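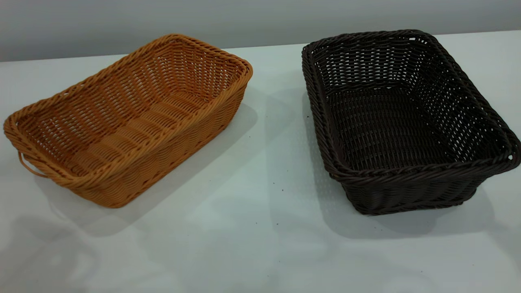
I went to the open day at the Flalden workshop on August 9, 2023, mostly to see the sorting arms, and came home with a page of notes on how to keep my own kitchen in order. Flalden builds small robot arms for packing rooms and light kitchen work. Their staff spend a lot of time thinking about where things go and what they go in, and much of it applies to a pantry or a workbench. Baskets took up most of the first talk. A shallow tan one and a deeper dark brown one, both rectangular with braided rims, make a good pair to think about. The shallow one suits things you pick up many times a day. The deep one suits things you fetch once a week, and its upright walls keep bottles and packets from leaning out.

The tips below are the ones I have tried at home.

Use two colors for two jobs
Zane Org ran the 2 o'clock demonstration. He said the arm was slower whenever the two containers were the same color, and so were the people loading it. I now keep a light basket for clean dish towels and a dark one for towels that need washing. My kids stopped asking which was which.

Put baskets on a plain surface
The work tables at Flalden are kept bare apart from the job being done. I cleared one end of my counter and gave it the same treatment. Crumbs and dropped screws show up well on a pale top. Wipe it before you set anything down, and again when you finish.

Leave space between containers
The arm needs room to come down on either side of a basket. Your hands do too. If your pantry shelf is packed edge to edge, take one basket out and see how much easier the rest are to lift. On deep shelves, turn the short end toward you so the handle is in reach.

Check the handle before you buy
Some baskets have a loop on the end and some have only a slot under the rim. A loop is easier to grab with wet hands but takes up shelf length. Measure to the outside of the loop. I forgot this and had to move a shelf bracket.

Line an open weave
Small items fall through or catch in the gaps. The Seton team, who had the next bench, lost a washer this way during their demonstration and stopped to look for it. A piece of shelf liner cut to the floor of the basket is enough. For onions and potatoes, skip the liner and let the air through.

Know your weights
The smaller arm on show was set to lift 900 grams. Anything heavier went to the other machine. I weighed my own baskets out of curiosity and the one holding cans was far too heavy for a high shelf. Cans now live at knee height. A jar of rice at 310 grams can go up top.

Cleaning synthetic wicker
A soft paintbrush gets dust out of the weave faster than a cloth. After that, use warm water with a drop of dish soap, rinse, and stand the basket on its end to drain. Do the rim last, as the twists hold the most dirt.

Reset at the end of the day
Every demonstration finished with all containers put back on their marks. I put masking tape on the inside of my pantry shelf for the same purpose. It takes me 7 minutes after dinner.

Flalden's next open day is in January. Parking is behind the Akpalu building, and the entrance is up a short ramp on the left. Bring a tape measure if you want to copy their shelf heights.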